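Chez Mirjana, la guerre des chaussettes se gagne sur un plaid

J'avais rendez-vous un mercredi avec Mirjana Vukadinović pour parler de linge, et je dois dire que je venais surtout chercher des conseils (chez moi, c'est la catastrophe).
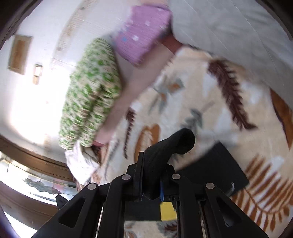
Elle tient le blog Millatine depuis 9 ans et elle trie tout sur un grand plaid, jamais sur une table. « Sur du clair, une chaussette noire, je la vois tout de suite ! Sur mon canapé gris, j'en perdais trois par semaine. » Les feuilles imprimées ne la gênent pas : « Le bordeaux, le rouille, ça me repose les yeux. »

Et la méthode, alors ? Je m'attendais à un truc compliqué, avec des bacs et des étiquettes… « Je sors d'abord tout ce qui est noir. Après je compare les bords-côtes, et je roule. Je ne fais plus de boule, ça détend l'élastique. » Et les orphelines ? « Un mois dans un sac accroché derrière la porte. Ensuite, chiffon à poussière. »

Son article sur les chaussettes noires a reçu 459 commentaires, dont pas mal de gens fâchés qui défendent la boule. Elle en rit encore. « Une dame m'a écrit deux pages ! Je lui ai répondu, on s'écrit toujours. »

Je suis rentrée chez moi et j'ai étalé mon plaid par terre. Il me reste sept chaussettes seules.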